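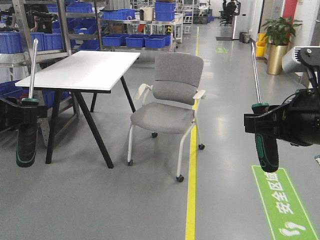
Friction is a force that slows things down when they rub against each other. Every time you walk, write with a pencil or hold a cup, friction is at work. Push a heavy box across a carpet and you can feel it pushing back. Now think about a chair with casters, the small wheels at the bottoms of its legs. A chair like that can be moved across a smooth gray floor with one hand. A table standing on plain legs has to be dragged or lifted.

Why do things rub?

Even a surface that looks smooth has tiny bumps on it. You would need a strong microscope to see them. When two surfaces touch, the bumps press together and catch on each other. At the places where they touch, the surfaces also stick together a little. To slide one over the other, you have to overcome all that catching and sticking.

Rough surfaces like sandpaper often have a lot of friction. Ice has very little, so your shoes slip on it. Rubber grips well on most dry floors, and that is why it is used for the soles of sneakers.

Weight matters too. A full box is harder to slide than an empty one - the extra weight presses the surfaces together more firmly.

Sliding and rolling

There are different kinds of friction. Sliding friction happens when one surface scrapes along another. Rolling friction happens when something round turns as it moves. Rolling friction is usually much smaller. Suitcases, shopping carts and skateboards all have wheels for this reason.

Wheels still need some friction. Without it they would spin in place and the skateboard would go nowhere.

Friction makes heat

Rub your hands together quickly and they get warm. The energy from your moving hands turns into heat. The brakes on a bicycle do the same thing. The pads squeeze the wheel, the wheel slows down and the pads warm up.

Friction for holding on

You could not pick up anything without friction. Your fingers press on an object from both sides, and friction stops it from slipping down. Tools have handles that are easy to grip, and screws stay in wood partly through friction between the threads and the wood around them.
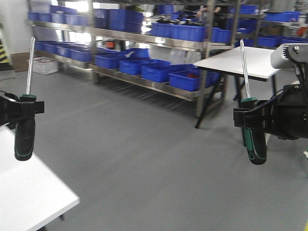
Two screwdrivers held upright, handles down.

Try it: the sliding coin

You will need a coin, a hardcover book, a ruler and a sheet of paper towel.

Lay the book flat on a table and put the coin near one end. Slowly lift that end of the book. Stop as soon as the coin starts to slide, and ask a helper to measure how high the end of the book is. Write the number down.

Next, tape the paper towel over the cover and do the test again with the same coin. Did you have to lift the book higher? A higher number means more friction. Do each test 4 times, as the results will not be exactly the same.

Words to know

Force: a push or a pull.
Surface: the outside of an object.
Caster: a small wheel that can turn in different directions, fixed under furniture.

Last updated 21 December 2020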